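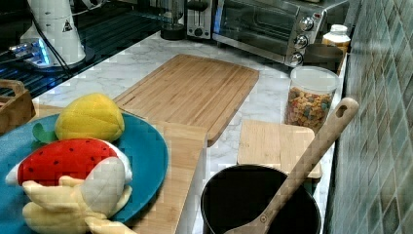 Grupo de Manipulación y Aprendizaje · Laboratorio Gosasora

Noticias de la cocina de pruebas

Desde junio estamos recogiendo demostraciones para Skuketti, nuestro modelo que aprende tareas de casa. Ya tenemos 3959 episodios guardados. Cada episodio es una tarea corta, con una frase que dice lo que se pide al robot, y Nermina Berisha revisa las frases una por una.

En esta tanda trabajamos con la encimera con dibujo de mármol blanco y gris, con muchas cosas encima. Al principio hacíamos las tareas con la mesa casi limpia, y el modelo aprendía bien pero se perdía cuando cambiábamos un objeto de sitio. Ahora movemos tablas, platos y botes cada 30 episodios.
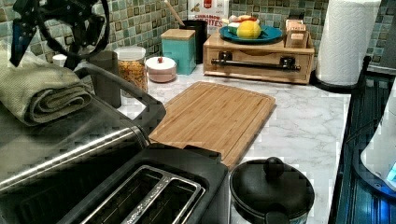 La tarea de la toalla

Es la más difícil para nosotros. Una toalla doblada nunca queda dos veces con la misma forma, y la pinza debe tomarla sin empujar los aparatos vecinos. Kastriot Lazarević ha preparado 12 maneras de empezar y queremos llegar a 300 demostraciones con cada operador. Los intentos fallidos también se guardan, con su etiqueta propia. Si alguien quiere aprender a teleoperar, puede escribir a Slavica Vukčević; la primera práctica dura una mañana.

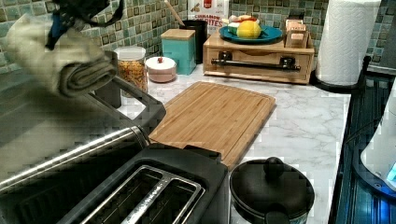 La pinza con la toalla doblada, junto al horno tostador.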